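Randomized rooms, and what the policy learned from them

Print this post E-mail this post

In March I wrote that our two-arm policy was failing whenever we moved it to a new room. Since then Baoshan Yu and I changed the way we train it, and I want to write down the result before I forget the details. All of the work is still in simulation. The rooms come from our generator, which we call Turnura, and the task is to pick up small things from the top of a dresser.

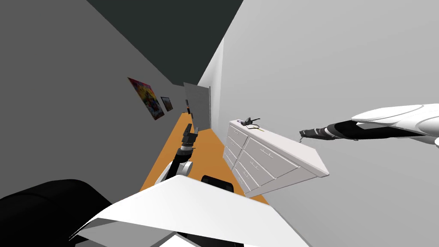
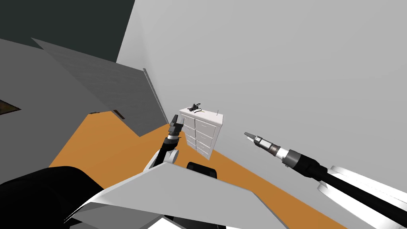
The old method used 88 rooms. We chose them by hand and I was proud of them, but the policy learned the rooms too well. It reached to the place where the dresser usually was, even if the dresser was moved by the width of one hand. So now the generator makes 682 rooms, and for each one it changes the wall color, the floor, the furniture and the starting pose of both arms. The head view is also tilted at random, sometimes very strongly. I did not like this idea at first. Baoshan insisted, and he was right.

We tested on 294 episodes in rooms the policy never saw. With the old training it finished less than half of them. With the new one it finished most, and the failures are of a different kind: the arm goes to the correct object, but the fingers close too early. Thin objects are the worst. I think our contact model is too soft, and Shiyu Meng is looking at this part now.

One thing I still cannot explain. When we removed the tilt and kept everything else, the result dropped more than when we removed the wall colors — I expected the opposite. I will repeat this test with a different random seed, because one run is not enough to believe it.

Next I want to put drawers that open into the task.

Print this post E-mail this post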